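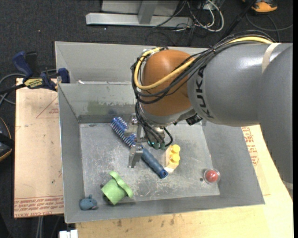
금속 통 안에 내려온 그리퍼. 노란 케이블은 손목을 감아 돌고 검은 케이블은 그 아래로 늘어져 있다.

케이블은 밖에 두는 편이 낫다

로봇 셀을 처음 보는 사람은 대개 케이블부터 지적한다. 정리가 안 되어 있다는 것이다. 지난봄부터 Tarigan 시험동에서 이 셀을 관리하면서 같은 말을 여러 번 들었다. 방문객도 하고, 다른 층 엔지니어도 하고, 장비 예산을 쥔 쪽에서도 한다. 그래서 7월 12일 점검 회의에 케이블을 전용 덕트로 감싸고 손목 주변에 커버를 씌우자는 안건이 올라왔을 때 놀라지 않았다. 나는 반대했고, 지금도 반대한다. 회의에서는 시간이 모자라 말을 다 못 했으므로 여기에 적는다.

먼저 이 셀이 무엇을 하는지 밝혀 둔다. Brultora 과제의 집기 시험용 셀이다. 회색 금속 통에 모양이 제각각인 물건을 넣어 두고 팔이 하나씩 집는다. 솔, 장난감 블록, 투명한 껍데기에 든 빨간 공 같은 것들이다. 물건은 수시로 바뀐다. 놓인 자세도 매번 다르고, 따라서 팔이 통 안으로 들어가는 각도도 매번 다르다. 손목은 생각보다 많이 돈다. 같은 궤적만 하루 종일 반복하는 팔레타이징 셀과는 케이블이 받는 일이 전혀 다르다.

반복 궤적 셀이라면 덕트가 맞을 수 있다. 어디가 얼마나 휘는지 미리 알 수 있고, 한 번 맞춰 놓으면 그대로 간다. 나도 포장 라인에서 일할 때는 덕트를 썼고 불만이 없었다. 문제는 그 경험을 시험용 셀에 그대로 가져오는 데 있다. 집기 시험에서는 소프트웨어 쪽이 파지 후보를 고르는 방식을 바꾸기만 해도 손목이 가던 범위가 달라진다. 그 변경은 대개 나에게 통보되지 않는다. 통보해 달라고 부탁은 해 두었지만, 그쪽에서는 코드 몇 줄 고친 일을 기구 담당에게 알려야 한다고 생각하지 않는다. 그들을 탓할 생각은 없다. 나도 볼트 하나 바꿀 때마다 그들에게 알리지는 않는다.

그러면 범위가 달라졌다는 사실을 나는 어떻게 아는가. 케이블을 보고 안다. 늘어진 고리의 모양이 전날과 다르면 팔이 다른 곳으로 다니고 있다는 뜻이다. 손목 옆을 도는 고리가 팽팽해지는 순간이 있으면 여유 길이를 다시 줘야 한다. 이런 것은 케이블이 눈에 보여야 알 수 있다. 커버를 씌우면 커버가 보인다.

이 셀을 맡고 두 달쯤 지났을 때 그리퍼 신호가 끊겼다. 끊겼다가 붙었다가 했으니 가장 귀찮은 종류다. 당시에는 팔뚝 위쪽 구간에 천으로 된 슬리브가 씌워져 있었다. 초기 설치를 맡은 Lorner 사람들이 해 둔 것으로, 보기에는 깔끔했다. 나는 컨트롤러부터 의심했고, 다음에는 커넥터, 그다음에는 그리퍼 자체를 의심했다. 커넥터를 갈고 그리퍼를 떼어 책상 위에서 따로 돌려 보았다. 멀쩡했다. 꼬박 이틀을 그렇게 보낸 뒤에 슬리브를 잘라 내니, 묶음 안쪽 선 하나가 타이 자국을 따라 꺾여 있었다. 피복이 하얗게 일어나 있어서 한눈에 보였다. 슬리브가 없었다면 아침 점검 때 봤을 것이다.

그날 이후로 슬리브를 다시 씌우지 않았다. 선을 새로 깔 때 노란 케이블은 팔 위를 넘어 손목 앞을 지나게 했고, 검은 케이블 묶음도 같은 길로 보냈다. 늘어지는 길이는 통의 가장 먼 구석까지 팔을 뻗어 보면서 손으로 맞췄다. 계산한 값이 아니다. 구석마다 세워 보고, 손목을 양쪽 끝까지 돌려 보고, 당기는 데가 있으면 풀어서 다시 잡았다. 오후가 다 갔다. 그 뒤로 지금까지 신호 문제로 시험을 멈춘 일은 한 번도 없다.

설치를 책임졌던 Lorner의 Dorottya Barta에게 이 일을 메일로 알렸더니 길게 답이 왔다. 요지는 내 말에 절반만 동의한다는 것이었다. 슬리브가 고장을 가린 것은 맞지만, 고장의 원인은 슬리브가 아니라 너무 세게 조인 타이였다고 했다. 그리고 밖으로 늘어진 케이블은 언젠가 통 모서리에 걸린다고 썼다. 자기라면 슬리브를 두고 타이를 벨크로로 바꾸겠다는 것이다.

타이에 대한 지적은 옳다. 나도 벨크로로 바꿨다. 걸린다는 지적도 틀린 말은 아니다. 실제로 한 번 걸렸다. 팔이 통 벽에 바짝 붙은 물건을 집으러 내려가는데 아래쪽 고리가 벽 윗단에 얹혔다. 속도를 낮춰 둔 상태였고 내가 옆에 있었으므로 정지 버튼을 눌러 끝났다. 그 뒤 고리를 조금 줄이고, 벽 가까이에서는 손목이 접근하는 방향을 제한해 달라고 소프트웨어 쪽에 요청했다. 이건 받아 주었다.

그래도 나는 걸리는 고장과 안에서 닳는 고장 가운데 걸리는 쪽을 택하겠다. 걸리는 고장은 걸린 자리에서 원인이 보인다. 안에서 닳는 고장은 이틀을 가져간다. 시험용 셀에서 제일 비싼 것은 부품이 아니고 멈춰 있는 시간이다. 우리 일정표에는 하루에 집기 2,000회가 잡혀 있다. 이틀을 세우면 그만큼이 두 번 빠지고, 빠진 횟수는 8월 중간 보고 앞에서 야간 가동으로 메워야 했다. 야간 가동에는 사람이 붙는다. 그 사람이 나다.

회의에 올라온 안건에는 Plandeck의 견적서가 붙어 있었다. 손목 커버와 덕트 일체형이고, 카탈로그 사진은 훌륭하다. 견적서를 꼼꼼히 읽어 보면 커버를 여는 데 볼트 5개를 풀어야 한다. 많은 수는 아니다. 그러나 아침마다 푸는 사람은 없다. 나도 안 풀 것이다. 처음 한 주는 풀 것이고, 그다음부터는 이상이 있을 때만 열게 된다. 그러면 점검표에는 계속 '이상 없음'이라고 적히는데, 그 칸이 가리키는 것은 커버의 상태이지 케이블의 상태가 아니다. 이런 점검표를 전 직장에서 많이 봤다. 인쇄된 칸은 다 채워져 있고 아무 정보도 없다.

비슷한 이야기를 통 고정에 대해서도 하고 싶다. 지금 통은 바 클램프로 옆을 물려 놓았다. 이것도 지적을 받는다. 목공용 도구처럼 보인다는 것이다. 제대로 된 브래킷을 가공해서 바닥판에 볼트로 박으라는 의견이 있었고, 도면까지 그려 온 동료도 있다. 도면은 좋았다. 다만 우리는 통의 위치를 자주 옮긴다. 통 두 개를 앞뒤로 놓고 쓸 때도 있고 하나만 쓸 때도 있다. 클램프는 손잡이를 돌리면 풀린다. 브래킷은 구멍을 새로 뚫어야 한다. 시험 조건이 굳으면 그때 브래킷을 만들면 된다. 아직 굳지 않았고, 내 짐작으로는 올해 안에 굳지 않는다.

클램프에도 약점은 있다. 진동으로 조금씩 풀린다. 그래서 집기 500회마다 손잡이를 한 번씩 조여 본다. 이 간격에는 이론적 근거가 없다. 더 길게 잡았더니 통이 밀린 적이 있어서 줄인 것이다. 통이 밀리면 그리퍼 손가락이 바닥에 닿는 높이는 그대로인데 벽과의 거리가 틀어진다. 벽에 한 번 스치면 자국이 남고, 그 자국을 본 사람이 또 셀이 지저분하다고 한다.

바닥 긁힘 이야기도 나온 김에 적는다. 통 바닥에는 긁힌 자국과 허옇게 닳은 자리가 많다. 새 통으로 바꾸자는 말이 나올 때마다 나는 미룬다. 표면이 바뀌면 반사가 바뀌고, 반사가 바뀌면 비전 쪽에서 기준값을 다시 잡아야 한다. 기준값을 다시 잡은 뒤의 성공률은 그 전의 성공률과 나란히 놓을 수 없다. 통이 깨끗해지는 대신 앞선 기록과의 연속성이 끊긴다. 통을 바꿀 거라면 시험 차수가 바뀌는 때에 맞춰야 하고, 그날을 기록에 남겨야 한다. 청소하는 김에 바꾸는 식이어서는 안 된다.

여기까지 읽고 내가 정리정돈을 싫어한다고 생각할 수 있다. 그렇지는 않다. 셀 뒤쪽 바닥에 엉켜 있는 전선은 나도 못마땅하다. 움직이지 않는 선은 묶어서 치우는 것이 맞고, 발에 걸리는 선은 당장 치워야 한다. 그 일은 내가 게을러서 미뤄 왔다. 이번 주에 한다. 내가 말하는 것은 움직이는 선이다. 움직이는 선과 움직이지 않는 선은 따로 다뤄야 하는데, 사람들이 '케이블 정리'라고 말할 때는 둘을 한꺼번에 말한다. 견적서도 그렇게 되어 있다. 바닥 배선 정리와 손목 커버가 한 항목으로 묶여 있어서, 앞의 것을 받으려면 뒤의 것도 받아야 한다. 나는 항목을 나눠서 다시 받자고 제안했다.

안전 담당의 의견도 들었다. 그는 노출된 케이블이 사람에게 위험하지 않느냐고 물었다. 당연히 물어야 할 질문이다. 팔이 움직이는 동안 사람은 작업 범위 안에 들어가지 않고, 통에 물건을 다시 넣을 때는 팔을 세우고 넣는다. 이 규칙은 커버가 있든 없든 똑같다. 오히려 나는 커버가 생기면 사람들이 그것을 안전장치로 여길까 걱정이다. 손목 커버는 사람을 막아 주지 않는다. 그는 고개를 끄덕였지만 동의한 것인지는 모르겠다. 의견서가 오면 읽어 보겠다.

관리하는 사람의 시간이 어디에 들어가는지도 생각해 봐야 한다. 아침 점검에 나는 40분을 쓴다. 앞부분은 케이블을 보는 시간이다. 전원을 넣기 전에 손으로 묶음을 훑으면서 딱딱해진 데가 있는지 만져 본다. 그다음 저속으로 팔을 통 네 구석에 보내면서 고리가 어떻게 움직이는지 본다. 그리퍼 손가락 사이에 낀 것이 있는지 보고, 통 고정을 확인하고, 비전 기준 사진을 한 장 찍는다. 여기에 커버를 여닫는 일이 들어가면 점검이 길어지거나, 길어지지 않는 대신 무언가가 빠진다. 견적서에는 이 시간이 들어 있지 않다. 장비를 사는 쪽의 계산에는 원래 잘 들어가지 않는다.

이 점이 내가 제일 하고 싶은 말에 가깝다. 셀의 모양을 정할 때 그 셀을 매일 만지는 사람의 의견은 늦게 들어온다. 설치하는 회사는 인도하는 날의 상태를 기준으로 일한다. 나쁜 뜻이 있어서가 아니고 계약이 그렇게 되어 있다. Barta도 메일 끝에 인도 후 석 달이 지난 셀을 직접 본 적은 별로 없다고 적었다. 솔직한 말이어서 고마웠다. 나는 가을에 한번 와서 보라고 답했고, 일정이 맞으면 오겠다고 한다. 와서 보고도 슬리브를 씌워야 한다고 하면 그때는 진지하게 다시 생각해 보겠다.

다른 현장에서는 사정이 다를 것이다. 분진이 날리거나 쿨런트가 튀는 곳에서는 덮지 않으면 안 된다. 가동 시간이 길고 점검하는 사람이 자주 바뀌는 곳이라면 수명이 정해진 덕트를 쓰고 날짜에 맞춰 통째로 가는 쪽이 나을 수도 있다. 우리는 실내이고, 바닥에는 카펫이 깔려 있고, 점검하는 사람은 한 명이며, 시험 조건은 달마다 바뀐다. 그 조건에서 하는 말이다.

다음 회의에서 항목을 나눈 견적을 다시 본다. 바닥 배선 정리에는 찬성할 것이고 손목 커버에는 다시 반대할 것이다. 그 전에 신호선 예비품을 한 벌 더 주문해 두었다. 케이블은 어떻게 깔든 결국 닳고, 갈아 끼울 것이 선반에 있어야 한다.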